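**Arm faults out on the way down, but only over the pastry**

**gonul_e** — February 29, 2024

Pick and place, one pastry, one plate. Arm descends, stops short, throws a protective stop with code 600, and sits there until I clear it by hand. Happens at the same height every time. Head view and fixed view are both running and neither one complains.

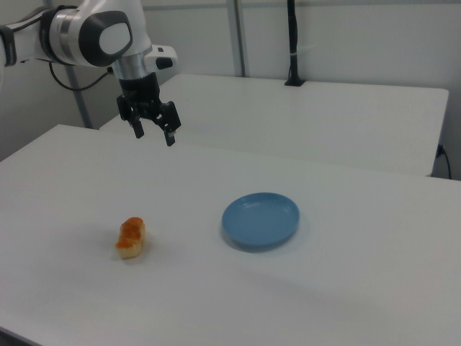
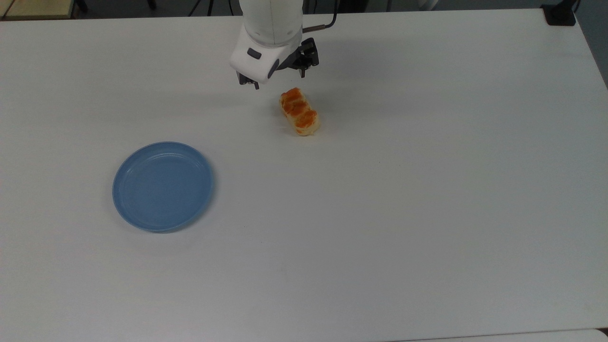 The fault log says "unexpected contact force," and I would love to know contact with what. Controller is a Ralten, firmware from December, force limit left at the factory setting. I ran the same program with a foam block and it finished every cycle. Put the pastry back and it trips. The fingers are open and there's nothing near them except air and that lumpy orange topping, which so far hasn't been known to resist anyone. Tool weight is entered. I re-zeroed the force sensor before each run. What am I missing?

**tbeyene**

Look at the cable on your gripper before you blame lunch. We had a Clondley arm do this for most of a winter. The cable was tied too short at the wrist, so at one particular pose it tugged, and the sensor called that a collision.

**darkthorpe_dan**

Disagree. If it were the cable, the foam would trip it too. She said same program.

**tbeyene**

Same program, same pose? Those aren't the same sentence. If vision is picking the grasp angle, a foam cube gets one wrist rotation and a long thing lying on the diagonal gets another.

**gonul_e**

...vision is picking the grasp angle.

**darkthorpe_dan**

Fine. Still think she should raise the force limit one notch and see if it goes away. Fastest test there is.

**tbeyene**

It will go away. So will the protection. Please don't raise a safety limit to find out why it's tripping, that's like pulling the smoke alarm to check for fire.

**darkthorpe_dan**

I said one notch, Tsehay. It's a pastry cell, nobody's juggling knives.

**kilicarslan_service**

Not taking sides, but at Kılıçarslan we'd do it with no food at all. Jog to the fault pose at slow speed, stop above it, then rotate only the last joint and watch the force reading. If it climbs while touching nothing, you have your answer. Keep the limit where it is.

**gonul_e**

Did that. With the wrist turned to the foam angle the reading is flat. Turned to the pastry angle it climbs steadily and faults after 3 tries out of 3, table bare. So, cable.

Retied it with more slack, and the next 6 cycles finished. Cycle counter now says 1,839, a good share of which were me pressing reset and muttering.

**darkthorpe_dan**

Six cycles isn't a fix. Leave it on overnight.

**tbeyene**

Agree with Dan, mark the calendar. Also check the slack doesn't snag on the bracket when the wrist goes the other way. Ours did.

**gonul_e**

Will check the other direction before I leave it running. Does anyone have a part number for a decent swivel clip?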